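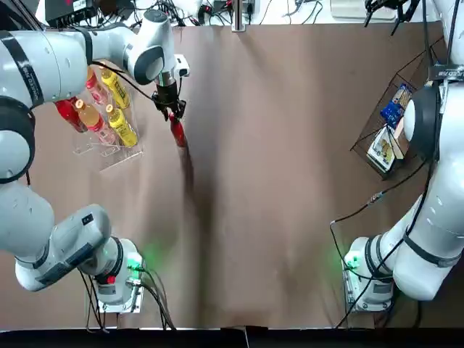 A brown cloth on the table and a red bottle held above it by the gripper of a white robotic arm.

How to Register a Delegation for the Nelari Ministerial Meeting on Transport and Tourism

Member states and observers are required to register their delegations through the Torari portal. Registration closes on 24 Oct 2025. The ministerial meeting will take place in December at the Skedavik Conference Center.

Before you begin

Obtain a note verbale from your foreign ministry naming the head of delegation. Scan the passport page of each delegate. Files must be in PDF format.

Step 1. Open a delegation account
The focal point of each delegation signs in with the access code sent to its embassy. Only one account may be opened per delegation.

Step 2. Enter the delegates
List the head of delegation first, followed by no more than 7 members. Experts attending the preparatory talks must be marked "E". Names must match the passport exactly.

Step 3. Upload the documents
Attach the note verbale on the final page and select Submit. A confirmation number is issued within 3 working days.

Step 4. Request visa support
Delegates who need an entry visa should complete Form 974. The invitation letter is sent directly to the consulate.

Changes after submission
Replacements may be made by the focal point under "Amend list". Badges already printed must be returned to the accreditation desk in the Nasution Wing.

Inquiries should be addressed to Danylo Karpenko, Protocol Section, quoting the confirmation number.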